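Polishing a floor with a hired machine?
Page 1 of 1

hunley_hill
Hall floor in Bretville, old parquet, 30 square metres. Hired a Wiltard rotary on Sunday. Should I use paste wax or liquid?

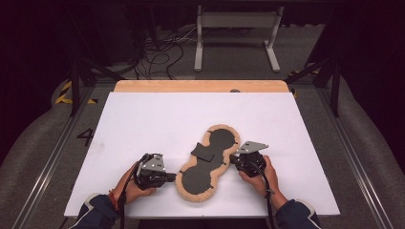
Reply 2
Ene2844
Paste, thin coat. Leave it overnight, then buff at low speed. 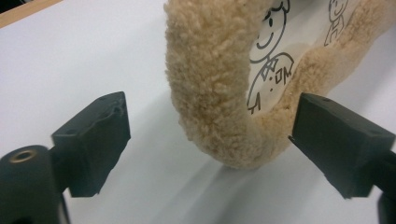
Reply 3
waxandwane
Disagree. Liquid is fine on parquet and doesn't clog the joints. 250 ml did my whole landing.

Reply 4
Ene2844
Liquid wears off by June. I've redone two floors because of it.

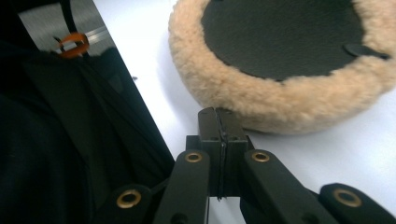 Paste wants a proper buff or it stays tacky and picks up grit. Start at the far wall and work back to the door. For the last pass I use lambswool, the sort with a thick curly fleece rim round a dark backing. Keep it slow, 3000 rpm is for car paint.

Reply 5
hunley_hill
Going with paste. Will try a corner first.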